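Flosmont opens parts bench to repair shops and home tinkerers
October
By Mairéad Quinlan

SKIRENELL – Flosmont, the family-run supplier of switches and control parts, is very happy to announce that its new parts bench is open to the public at the Moncrieff building, where customers can sit down at a proper table with push-button switches and take their time choosing. 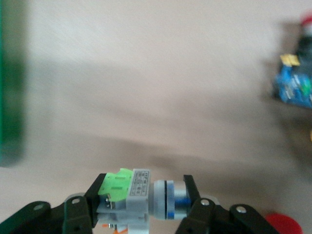 For years our customers have told us the same thing, which is that picking out a push button from a catalog is hard work when you can't turn it over and see how the contact block sits behind the button head. The new bench carries 316 switches and switch parts, sorted by panel hole size and then by contact type, and every one of them may be picked up, taken apart and put back together (we only ask that it goes back in the right drawer!).

Staff will be on hand from 9 a.m. to help match a replacement to an old panel. If you are bringing in a worn switch, please bring the contact block along with the button – so many people leave it behind in the machine, and then it's a long drive home again.

"My father kept his spare switches in coffee cans and could find any one of them with his eyes shut, but the rest of us never could," said Mairéad Quinlan, who manages the counter. "I wanted a table where people could lay their parts out and ask whatever they like."

The opening also brings in the Darkedance range of panel labels and legend plates, with 71 styles in stock and more on order for the winter.

Parking is behind the building, and the bench is through the second door, past the cable reels. Orders placed at the counter before 2 p.m. ship the same afternoon.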